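发件人：Iraklis Kourkoulas
收件人：家务自动化讨论列表
日期：2020-03-28
主题：Re: Re: 机器到底能不能干家务了

Prodromos Mitsotakis-Vlachou 写道：
> 各位，上次有人问为什么我对 Tonetlow 这么乐观，我简单说几句。
> 他们九月份公开的那套演示我从头看到尾，叠毛巾、收碗、擦台面，
> 一共 520 次尝试，绝大多数都成了。Allance 的双臂平台现在报价
> 1,690 欧元，比我家那台洗碗机贵不了多少。我的判断是再过两三年，
> 普通家庭就可以把收拾桌子这类活全交出去。小车间更快，
> 上料、插线、拧盖子，这些动作并不难。
> 谁有不同意见，欢迎拿数据来反驳。

Prodromos，你好：

数据我没有你多，只有几个疑问。

第一，520 次尝试是在几张桌子上做的？我翻了他们的说明，只写了“室内环境”四个字。同一条毛巾、同一盏灯、同一个高度的台面，重复多少遍也还是那一张桌子。我家的毛巾有硬得像纸板的，也有洗得快透光的，我母亲叠起来不用想，机器碰到第二种会怎样，说明里一个字没提。

第二，“绝大多数都成了”是谁判的？去年 Inari 那份报告里，碗放进架子就算成功，歪着放也算，压在别的碗上也算。我不是说 Tonetlow 也这么干，可他们没写标准，我就没法把这个数字当回事。

第三，价钱。1,690 欧元买到的是两条胳膊，不含夹爪，不含相机，也不含那个每天来重新标定的人。我们车间 Min 那条线试过一台类似的，8 个月里真正自己干活的时间，我估计还不如调试的时间长。领导来参观那天它倒是表现很好。

你说插线不难，这一条我最不同意。插头要对准孔，角度差一点就顶在塑料壳上，人的手指能感觉到是偏左还是偏右，稍微晃一晃就进去了。多数夹爪没有这种手感，只能靠看，而夹爪自己又常常把要看的地方挡住。插座如果还是斜着摆的，一个面板上又有好几种孔，麻烦就更多。现在不少人改用手持夹爪，由人来做动作，录下来给机器学。这个办法我觉得比遥控实在，至少动作是顺的。但人做得顺，说明的是人会做，离机器会做还有一大截。白桌面、白插排、深绿色的夹爪，这样的条件已经算客气了，换到厨房角落里试试看。 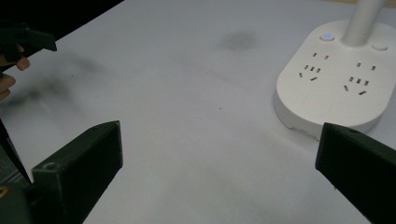
那么现在有没有哪种机器，可以买回家就放心让它自己插拔插头？
目前我没见过，我见过的都要有人在旁边守着。

车间的情况稍好一些，因为工件的位置可以用夹具固定。可一旦夹具做到那个程度，用老式的气缸加限位也能完成，何必要一套会“学习”的东西？我们那边拧盖子的工位就是这样，6 个气缸，用了很多年，坏了自己换密封圈。

我并不反对大家做这个方向，录像我也照看。只是列表里最近几封信的口气，好像事情已经办成了，剩下的就是等降价。我建议以后谁转发演示，顺手写清楚三件事：换没换过场地，失败的有没有剪掉，旁边站着几个人。写不出来的，就先别谈两三年。

另外，你提到的那份收碗的原始记录，链接我这边打不开，麻烦重发一次，直接贴附件也行。

Iraklis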